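Mesh Wi-Fi and the app I didn't want

I put off replacing my old router for so long that the vendor stopped posting firmware for it. That was my cue, I guess. Nuria Aguirre had been telling me to get a mesh kit, and when the Bellach one went on sale I bought it, mostly so we could talk about something else.

The box says "set up in 8 minutes." I was at it for 60. Most of that went to the app, which wants an account before it will show you a single setting. Name, email, phone number. For a router. There is a local admin page if you go looking for it, but it opens with a banner telling you to use the app, and half the menus are grayed out until you've signed in once.

So I signed in once, turned off "usage insights," and went back to the browser. Port forwarding works there. So does DHCP reservation. Guest network does not, and neither does changing the DNS server, unless you count a drop-down with two choices I'd never heard of.
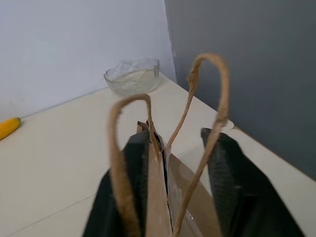
Brown paper bag, close up.

Then there's the "AI channel optimizer." I have read the help page twice and I still can't tell what it does that a plain channel scan doesn't. I left it on overnight and checked in the morning. It had moved me from one crowded channel to another crowded channel and sent me a notification congratulating me on it. I've since picked a channel by hand. Same speeds, fewer notifications.

Nesrin Yaman wrote to ask whether the second node is worth it. Depends on your walls. In my back room the old router gave me 19 Mbps on a good evening, and a 20 dollar used access point on a cable did better than the new node does over the air. If you can run a cable, run the cable. The kit does support wired backhaul, to be fair, though the manual gives it one sentence near the end.

What I'd like to know is what happens when Bellach shuts the account server down. I asked support. They told me my privacy is important to them and closed the ticket. I've opened another one.

For now it stays plugged in, with auto-update off and the app deleted from my phone. The old router is in the closet with its settings saved, and I'm not throwing it out yet.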